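# Rudville Lost and Found Ledger

A cleaned-up version of the paper ledger kept at the Rudville branch library, typed in by people who had other plans for their evenings. It has 2,787 entries. Most of them are gloves.

## What's in it

One CSV file, `ledger.csv`, plus `notes.txt`, where we put everything that refused to be a column.

- `item`: what the clerk wrote, spelling included. "Umbrela" is a valid value.
- `found_where`: a room, a shelf, or, for one long stretch, "usual place."
- `claimed`: yes, no, or blank. Blank means blank. Please stop emailing us about it.
- `remarks`: free text. Elis Gape wrote most of the early ones and held strong views on thermoses.

## Known problems

148 rows have no date. Another 15 have a date that doesn't exist, including two for November 31. We left these alone.

"Hat" and "cap" were used by different clerks for the same things, and by one clerk for different things. Josphat Lema merged them in the first release, and Áine Hanrahan unmerged them in the second. They are still on speaking terms.

Ditto marks were expanded by script. Where a ditto mark ran over a page break, the script guessed, so if you find 50 left boots in a row, that's the script.

## Privacy

Names and phone numbers are gone. So is one remark about a neighbor, which was funny but had to go.

## Using it

Do what you like with it, and credit the Rudville ledger. Don't use it to estimate how forgetful people are, as Virgilio Dela Peña did in a talk, with charts.

## Unclaimed items, sorting
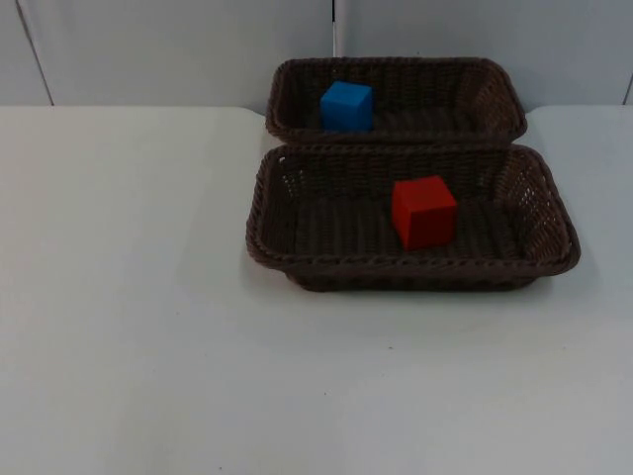 ## Changes

- 1.2 (November 2, 2019): fixed "sacrf." Hats separated again.
- 1.1: hats merged.
- 1.0: first release.

Related

- Griffiths Street bus pass returns
- Jirnitz overdue slips, typed
- Kudis, our tool for reading bad handwriting badly

Contact: Eluned Gwilliam, Rudville branch library | © Rudville Ledger Project | Back to top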